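Cómo fijar un tapete gris a una mesa de madera sin que se mueva ni deje restos

Publicado por Janaína Moura el 29 de junio de 2022

Tengo un tapete rígido gris oscuro sobre una mesa de madera clara. Lo sujeto con cinta de carrocero blanca: tiras cruzadas en las esquinas del fondo, parches más anchos en las de delante y un trozo corto en el lado derecho. Los cables van sobre la madera, por fuera del tapete.

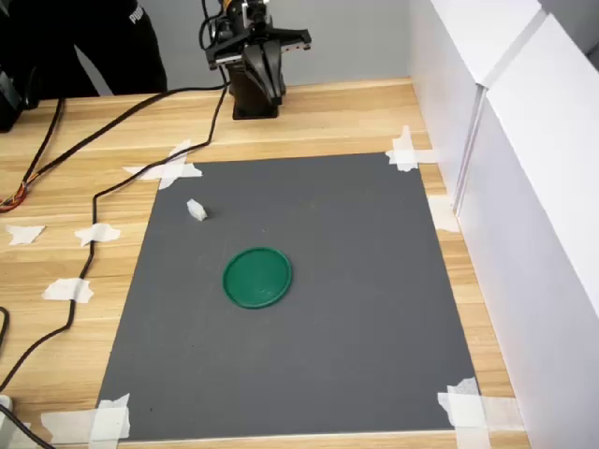

El problema es el borde delantero, que se desplaza unos milímetros al apoyar peso. Además, en otra mesa la cinta dejó adhesivo en el barniz. ¿Conviene más cinta u otro sistema?

Henok Negash
Más cinta en las esquinas no sirve. El esfuerzo es lateral y la cinta de papel cede. Ponga cinta de doble cara removible por debajo, en tiras de 12 cm paralelas al borde delantero. Limpie antes ambas superficies con alcohol isopropílico, previa prueba en una zona oculta del barniz. Para retirarla, tire despacio y en ángulo bajo. La de carrocero no debería quedar puesta más de 5 días.

Manuela Sanna
Yo uso malla antideslizante de cajón y va bien.

Duangjai Jitpraphai
La malla sola levanta un poco el tapete. Si necesita altura constante, recórtela a la medida exacta. Los cables, con clips adhesivos al canto de la mesa.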